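La chambre du fond

Il restait deux chambres à faire avant midi, et la clé de la seconde coinçait. Elle a posé son seau dans le couloir, poussé la porte avec l'épaule et ouvert les volets. La maison de Skista sentait la poussière chaude et le savon. Les locataires étaient partis dans la nuit, sans laisser de mot.

Dans la cuisine, elle avait retrouvé la liste de l'agence Trevo, collée à l'intérieur d'un placard. Aérer, défaire les lits, vider les tiroirs, relever le compteur. Le compteur indiquait 286. Elle l'avait noté sur sa main, faute de papier.

Elle connaissait cette chambre. Elle y avait dormi tout un été, à 12 ans, quand la maison appartenait encore à sa tante et qu'on n'y louait rien. Le lit n'avait pas changé de place. Sa tante y mettait toujours le même drap, trop grand, qu'on ne bordait pas. On le laissait pendre, et le soir elle glissait les pieds dehors pour avoir frais.

Elle s'est occupée du drap, et du sac.

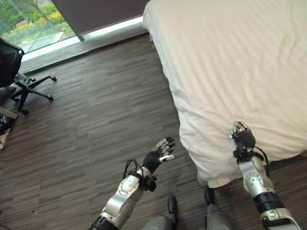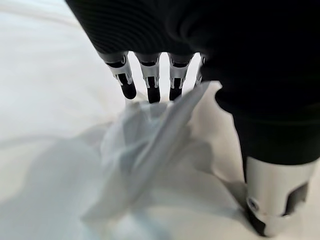

Sa tante gardait tout dans des sacs. Les factures d'Engström, le fil à coudre, les graines, les lettres de Girnham où son frère avait travaillé 15 ans. Quand elle était morte, il avait fallu les ouvrir un par un, et la famille s'était lassée au bout d'un après-midi. Le reste était parti à la déchetterie. On avait vendu la maison en janvier à des gens qui ne l'avaient visitée qu'une fois.

Elle n'avait rien demandé, à l'époque. Une lampe, peut-être, mais un cousin l'avait prise.

Le téléphone a sonné dans sa poche. C'était l'agence. On voulait savoir si la maison serait prête, les suivants arrivaient plus tôt que prévu. Elle a répondu que oui. On lui a demandé aussi si elle pouvait prendre une maison de plus le samedi, du côté de Girnham, payée 200 le passage. Elle a dit qu'elle rappellerait.

Elle s'est assise au bord du lit - elle ne s'asseyait jamais chez les clients. Par la fenêtre on voyait le poirier et le mur du voisin, refait en parpaings. Il y avait autrefois une grille à cet endroit, et un chien derrière la grille. Elle a cherché le nom du chien et ne l'a pas trouvé.

Puis elle s'est relevée et elle a tiré le tissu du plat de la main là où elle s'était assise. Elle n'a pas bordé. Sur la liste de Trevo, il était écrit de border.

Dans le couloir, l'eau du seau était froide. Elle est descendue la changer.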